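Denture and retainer care at home

Notes for partial plates, full plates and clear night retainers. Check the sheet that came with the appliance first, as some soft liners need different handling.

## Daily cleaning

1. Fill the basin with 2 inches of water, or lay a folded towel in it. A plate dropped on bare porcelain can crack.
2. Rinse under cool running water to clear food.
3. Brush all surfaces with a soft denture brush and mild dish soap. Regular toothpaste is abrasive and leaves fine scratches in acrylic.
4. Rinse again until no soap remains.

## Soaking

Cover the appliance completely – a partly covered plate dries unevenly. Use plain water or a soaking tablet at the dose on the packet. Hot water can warp acrylic, so keep it cool to lukewarm. Metal clasps should not sit in bleach of any strength.

## Storage around the house

- Use a rigid, vented case and keep it in the same spot.
- Do not wrap an appliance in a tissue or napkin at the table. It gets thrown out with the trash.
- Keep it away from pets. Dogs will chew acrylic.
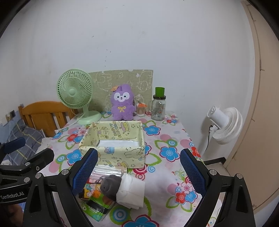
## Hard deposits

Soak in equal parts white vinegar and water for 11 minutes, then brush. Do not scrape with a knife or pick. Deposits that survive two soaks need a dental office. Skip vinegar on metal frameworks.

Revised Tuesday, May 9, 2023 – Orest Lysenko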